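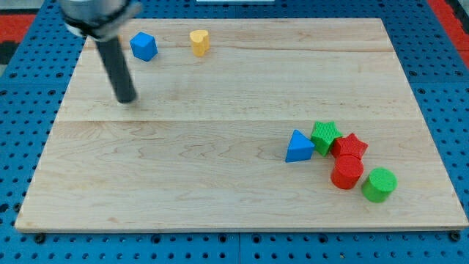

Search tickets, pages, people

Ticket 518 — scheduling page drops bookings after save
Updated January, by Heidrun Reisinger

Reported by Gaëtan Arnaud, Jonasdale front desk. Bookings made through the Karkelel calendar save fine, show up green, then vanish next time anyone opens the week. Not all of them. Mostly afternoon slots. Two families turned up for the same room and he had to sort it out at the door.

Priority: high. Was medium till the double booking.

9:10 am
Got Gaëtan on the phone. He's on the shared desktop, normal browser, no add-ons he knows of. Asked him to make a dummy booking at 3 pm while I watched from my side. Saved. I could see it. He closed the tab, opened it, gone. On my side still there until I refreshed, then gone for me too. So its not just his screen.

9:25
Morning slot, same steps. Stays put. Tried 11:30, stays. Tried 12:30, gone. So the cutoff is noon or close to it.

9:40
Cleared cache on the shared desktop, no change. Different browser, no change. Gaëtan's own laptop, no change. Logged in as me from the Jonasdale login page, no change. Stop looking at the browser.

10:05
Pulled the change log for the test bookings. Each one has three lines: created, confirmed, removed. The removed line says "sync" where the user name should be. No person is deleting these. Something is coming in behind and taking them out.

Only thing that syncs with Karkelel here is the door system (Kerekes). It reads the bookings so it knows when to unlock rooms. Reads. Shouldn't be writing anything.

10:30
Looked at the Kerekes connection page. Set to "two-way". I have it in my notes from setup as one-way. Asked Gaëtan if anybody changed it. He says the Wudier tech was in before the holidays to update the door controllers and "clicked through some screens". OK.

Did not switch it back yet. Want to know why only afternoons, otherwise we flip the setting and it bites us again somewhere else.

11:15
Ticket opened with Wudier support. Auto reply. Meanwhile exported the door schedule from Kerekes and put it next to the calendar export. Door schedule has every room marked closed from 12:00 to 23:59, every day. That's the holiday hours. Entered as a block and never given an end date.

So: holiday closure has no end — two-way sync is on — door system tells the calendar the room is closed, calendar removes the booking to match. Mornings fine because the holiday hours were mornings only.

11:30
Gaëtan asks why the doors still open in the afternoon then. Fair. Checked, they're on manual override from the front desk panel. Someone has been holding them open by hand since the reopening. Explains the other ticket about the side door not locking at night, will link the two.

11:50
Changes made, in this order
- Kerekes sync set to one-way (calendar to doors)
- holiday closure given an end date
- manual override released on all rooms
- waited for one full sync
- dummy booking at 3 pm, closed, reopened, still there

Order matters. If you release the override first the doors lock on whoever is inside the afternoon class. They can get out but they can't get back in from the bathroom.

1:20 pm
Three syncs gone by, dummy booking still in. Made another at 5:45, also fine. Deleted both.

1:45
Now the lost ones. The log keeps the last 1000 lines, and with three lines per booking plus everything else it doesn't reach back as far as I'd like. Recovered 70 bookings from it. Gaëtan thinks there were almost 90. The rest he will have to get from the confirmation emails, which did go out, they're in the sent folder under the front desk account. Search on "your room is confirmed".

Please don't use the bulk restore button. It brings everything back including ones people really canceled, and it sends a fresh email for each. Re-enter by hand or send me the list and I'll import it.

2:30
Wudier called back. They say two-way is the default after the controller update and it's in the release notes. I asked for it in writing. They also said any later update will reset it again, so someone has to check that page every time they come in. Added to the site visit checklist for Jonasdale. Other sites need looking at too, haven't done it.

3:15
Gaëtan confirms afternoon bookings are holding, and the side door locked by itself when he tested it. He's found eleven of the missing ones in the emails so far, still going.

Status: fixed, monitoring
Leaving open till the missing bookings are back in and Wudier sends thier note. Linked to the side door ticket.

Heidrun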